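Storage and Cleanup Time in Early Childhood Classrooms: Final Project Report

By Yu-na Jang and Arnaldo Sampaio
14 February 2019
4 comments | 14 shares

Summary

The project examined how the arrangement of play materials affects the length of cleanup time at the Odmont preschool. Observations were carried out over two terms under the supervision of Lotte Jansen.

Method

Staff recorded the length of each cleanup period on a paper form. A total of 1,081 entries were collected in the first term and 1,468 in the second. Entries without a start time were left out. Between terms, toys that had been kept in deep bins were moved to open shelves at child height.

Results

The median cleanup period fell from 14 minutes to around 11. The change was greatest among the older group. Teachers also reported fewer requests for help in finding materials.

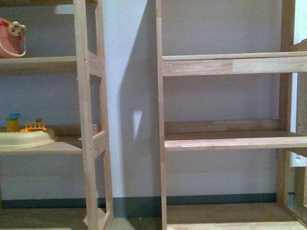 The younger group showed little change in the first month. Sanne Segers, the lead teacher for that group, attributed this to the number of new enrollments in the period. The authors were unable to test this explanation with the forms available.

Further work is planned for May at the Mahawong site, where a revised form will be used.

Related reports
Noise Levels in the Plullau School Cafeteria
Outdoor Play and Weather Policy
Reading Corners: A Survey of Parents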